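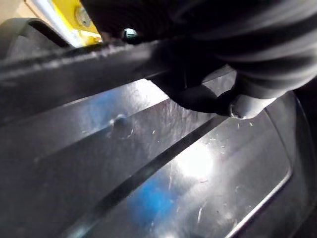
This site uses cookies to keep you logged in and to remember your settings. OK | Read our cookie policy

Skemis 4 on old hardware – worth upgrading from 3?

tallow_path
I have a desktop with 2 GB of RAM that has run Skemis 3 for years without trouble. It does email, a bit of writing and the printer. The updater has started offering me version 4. The release notes say the minimum is still 2 GB but the recommended figure has gone up. Has anyone put it on a machine this old? I don't mind a slow start if it settles down afterwards.

bramfell
I did it last week on a laptop with the same memory. It installs without a hitch and looks tidy. The desktop takes 17 seconds longer to appear than it did on 3. Once it's up, one browser tab is fine and three are not. I've gone back to 3.

old_kernel_pip
Did you switch off the file indexer? It's on by default in 4 and it reads through your whole home folder the first time you log in. Leave the machine alone until that has finished, then judge it. Mine was hopeless for the first evening and normal the next day.

bramfell
I switched it off. Made no difference that I could see. The memory was full before the indexer got going.

nineteenpins
Which desktop did you pick, though? The installer gives you Salcedo unless you open the advanced page, and Salcedo wants a proper graphics chip. There is a lighter one called Retard – named after the clock setting on an old engine, according to the developers, and there's a long argument about renaming it on the mailing list. It idles at 200 MB less than Salcedo on my box.

tallow_path
I didn't know there was a choice. Can I change it after installing or do I have to start again?

nineteenpins
You can change it. Open Pikport, search for "desktop", tick the light one and untick Salcedo. Log out and pick the new one from the little menu on the login screen. Don't remove Salcedo until you have logged in to the other one at least once.

cobblemoor
I'd be careful with Pikport for that. In 3 it was a decent package manager. In 4 it pulls in every suggested package unless you tell it otherwise. I asked for one small desktop and it wanted 1000 MB of downloads, including two music players and an office suite I already had.

nineteenpins
There's a tick box for suggested packages under Preferences.

cobblemoor
Yes, and it resets each time Pikport updates itself. I've reported it. So have plenty of others.

old_kernel_pip
It hasn't reset here. Are you running it as root or through the menu? It keeps separate settings for each.

cobblemoor
Through the menu. I'll check again tonight but I'm fairly sure.

wexcombe_lad
My view is stay on 3. It gets security fixes until October next year and everything on your machine works. People talk about upgrades as if they were compulsory. The printer alone would put me off, as 4 dropped a lot of the older drivers.

old_kernel_pip
It moved them, it didn't drop them. They're in a separate package called printers-legacy. It should be mentioned in the installer, I agree.

tallow_path
Thanks all. I've got a spare 100 GB drive in a drawer, so I'll put 4 on that with the light desktop and leave the old drive alone. If the printer works I'll move over.

bramfell
Sensible. Unplug the old drive while you install. The partition page in 4 picks the first disk it finds and the warning is easy to miss.

tallow_path
Update. Installed it on the spare drive. Changed desktops as nineteenpins said, with the suggested packages box unticked. It's slower to start than 3 but usable, and I can keep two or three tabs open. The printer needed printers-legacy and then a restart. Scanner not found at all so far.

cobblemoor
For what it's worth, I was wrong about the menu. I'd been starting Pikport from a terminal half the time. The setting holds if I stick to one or the other. I still think that's a bug.

wexcombe_lad
And no scanner. I'd still stay on 3.

Comments

fennimore: The scanner package is scan-extra. It isn't installed with the light desktop.

dustyport: Same memory here, Salcedo with the effects off. Perfectly all right for email.

Contact the moderators | Copyright 2019 | Back to top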